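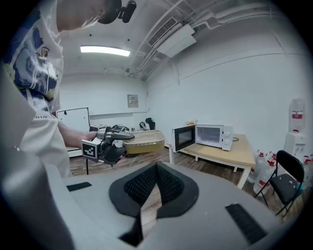
**Reunion special, Nalta Stage 2 — pre-taping safety check**
Show: *Vustley Hearts*, season finale reunion
Walked by: Hala Smadi, 7:40 a.m. to 9:15 a.m.
Copy to: Kenneth Baird, line producer

Marks: OK / FIX / HOLD. A HOLD means no cast on the floor until I sign it off.

## Audience seating

- [x] Posted limit matches tickets issued — **OK.** Limit is 800, tickets stopped at 782.
- [x] Aisles clear to both rear doors — **OK**
- [ ] Step lights, rows A to M — **FIX.** Two out on the left side, row F and row J. House electrician has the part numbers.
- [x] Handrails tight — **OK.** Row C was loose at the February taping and has been rebolted.

## Cast couches and riser

- [ ] Riser edge tape — **FIX.** White tape is worn through at the center step. Most of the women will be in heels and the couples get up fast when the clips roll.
- [x] Couch legs locked — **OK**
- [ ] Glassware — **HOLD.** Props set out real wine glasses again. We agreed on plastic after the season two reunion, when Dario threw his. Swap all of them, including the host's.
- [x] Gap between the exes' couches — **OK.** 82 inches, same as last year. Kenneth asked for closer; I am leaving it.

## Lighting and rigging

- [x] Safety cables on overhead fixtures — **OK.** 33 fixtures, all cabled.
- [x] Truss load — **OK.** Haddadin Rigging's sheet gives 2,153 pounds, under the rated limit. Sheet is in the binder.
- [ ] Floor cable covers — **FIX.** Missing where the feed to the big screen crosses the cast entrance.

## Backstage

- [x] Separate holding rooms for split couples — **OK**
- [ ] Exit sign by makeup — **FIX.** Garment rack parked in front of it. Moved once already, back by 9:00.
- [x] Security posts — **OK.** One at each holding room, two at the riser. The Fastov team has the list of who is not to share a hallway.
- [x] First aid kit — **OK.** Short on cold packs, wardrobe is lending a few.

Kenneth — call me when the glasses are changed and I'll come down and clear the hold. The FIX items need to be closed before doors at 1:30 p.m.

H. Smadi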